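Old desktops: keep, donate or scrap?
Started December 16, 2022

conall_c
Clearing out my late uncle's house in Sandgate (built 1908, closets to match) and I've got old computers up to my ears. The local recycler, Biltix, offered me 18 bucks for the lot, which feels like an insult. Am I nuts to think somebody would want these? They're mostly plain office towers, blue ports down the back, green boards, you know the type. 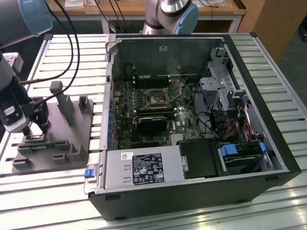
He also kept every manual and every cable, and my sister wants it all gone before the house gets listed in May. I'd love for them to go to a school or something.

mama_gladys
Sorry about your uncle! Please don't scrap them yet. My church took in a bunch last year and the kids type their homework on them just fine. Pull the drives first though, there could be tax stuff on there.

yaw_a
Gotta disagree with Gladys. Schools around me won't touch donated towers anymore. They eat power, they take up half a desk and then somebody has to fix them. Take the 18 and go get lunch.

mama_gladys
Well, your schools are pickier than mine, Yaw :) A slow computer beats no computer.

nassoro_k
I'm kind of in the middle. I open them up and sell the parts, and I made 400 last year doing it. Side panel off, lay the case down flat, take your time.

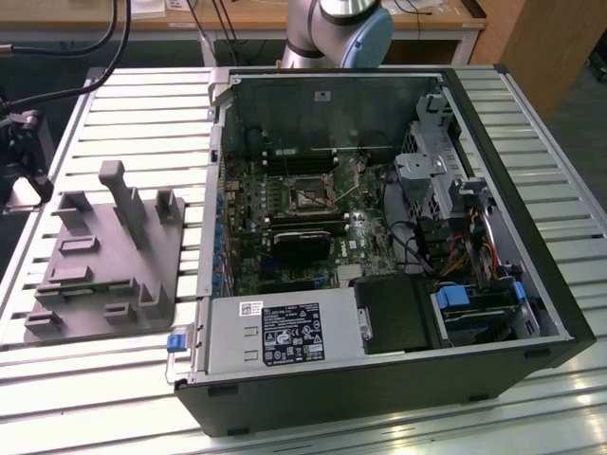
What I'd pull, in order:

1. Drives. Wipe them or drill them.
2. Memory. Sells fast.
3. Processor. Lift the lever first and keep your fingers off the underside.

I stand the chips on edge so they don't get scratched up. 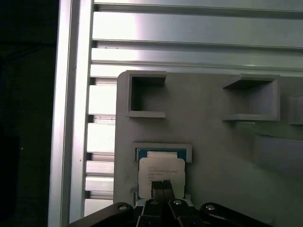

Shipping is what kills you, so bundle stuff if you can. I wouldn't bother listing anything under 9 dollars.

conall_c
400?? Okay, now my sister is listening. Gladys, would your church want a couple if I keep the best ones whole?

mama_gladys
Yes!! Sending you a message now.

yaw_a
Still say lunch.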